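Ludex breed register - support
Ticket: Puppy records showing wrong breed after import
Status: Resolved (see last entry)
Priority: High, then Normal
Product: Ludex Kennel, desktop + web
Raised by: Leltach Dog Club, registrations desk

Original message

Hi, we imported our litter records from the old spreadsheet on Thursday and a load of Brussels Griffons have come through as Affenpinschers. Not all of them. Smooth coats seem ok, rough coats are wrong. Also two Papillon litters have gone to Phalène, and the owners are already ringing up. We have a puppy pack print run due and can't send certificates out like this. Please help asap, have not touched anything since.

Reply 1 - support

Thanks for the report. Few things please:

- Which version of the import tool (bottom left of the import screen)
- Was the file saved as CSV or straight from the spreadsheet
- Is the breed in one column or breed and coat seperate
- Have any certificates gone out yet

Please don't re-run the import. It'll create second records for every pup and the microchip check will lock both.

Reply 2 - club

Version 4. CSV. Breed and coat are in one column, always has been, e.g. "Griffon Brux rough". No certificates posted. Some were printed, they're in a drawer.

File is almost 1000 rows. Only toy breeds look affected as far as we can tell, the terriers and hounds we spot checked are fine.

Reply 3 - support

OK. Think it's the breed matching. When the import can't find an exact breed name it takes the nearest one from the list. "Griffon Brux rough" isn't on the list, so it's gone by coat and size and landed on Affenpinscher. Smooth ones matched because there's an older short name for those still in there (Petit Brabançon). Papillon one is different, looking into it.

Steps to try, in order:

1. Go to Records > Imports and open the Thursday batch. Check it says Held and not Published. If Published, stop and tell us.

2. Click Batch options > Freeze. Greys out the certificate button for every dog in the batch. Leave it frozen till the end.

3. Open Breed matching and set it to Exact only. Unmatched dogs will drop to a list called To be sorted. Expect the list to be long, it doesn't mean records are lost.

4. In To be sorted, tick all rows with the same wording, pick the right breed from the dropdown, Apply to ticked. Max 50 rows at a time, it'll time out over that.
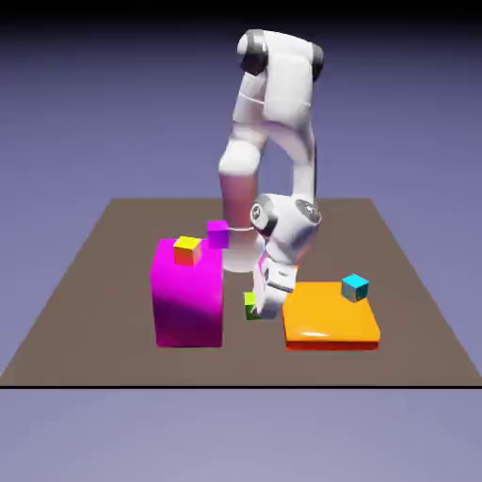 5. Check sire and dam on any litter you've moved. If a parent is still under the old breed the litter gets flagged as a cross. Fix the parent first then press Recheck on the litter.

6. Unfreeze, print one test certificate, read it properly, then carry on.

Reply 4 - club

Steps 1 to 4 done. Batch was Held thank goodness. Griffons all sat in To be sorted as you said. Took most of the morning.

Step 5 not working. One dam, kennel name Larton, keeps going back to Affenpinscher every time we save. Her litter of four is flagged as a cross. Tried logging out, tried other browser. Same.

Reply 5 - support

Is she an import? If she was registered abroad first her breed comes from the overseas record and ours can't overwrite it. Look at the tab Origin, there should be a padlock next to Breed.

Reply 6 - club

Yes there's a padlock. Came to us from the Avcı kennel. The kennel name is also wrong on her record, last letter shows as a question mark. Not sure if thats related.

Reply 7 - support

It is related. File was saved with the wrong text encoding, so the kennel name didn't match and the system made a new overseas record and guessed the breed. Same with Phalène / Papillon, the è was mangled in your breed notes column and the matching tripped over it.

Have unlocked her from this end. Please:

- Correct the kennel name by hand (dotless i at the end, copy it from her export pedigree, don't type an ordinary i)
- Set breed to Griffon Bruxellois, save
- Recheck the litter
- Move the two Papillon litters back as in step 4

For next time choose CSV UTF-8 in the save box, not plain CSV.

Reply 8 - club

Dam is holding now. Litter flag gone. Papillons done. Test certificate fine apart from the pedigree name running off the right hand side, which it did before the import as well.

Reply 9 - support

Long names: Print settings > Name length, it's set to 64 characters on yours. Tick Wrap to second line. Reprint anything printed before the freeze and shred the ones in the drawer, the old certificate numbers are void.

Closing note (internal)

Cause: CSV encoding plus nearest match left on by default. Asked for Exact only to be default on new batches, down for the December update. Help page on importing toy breeds needs rewording, coat types esp. Club happy to close.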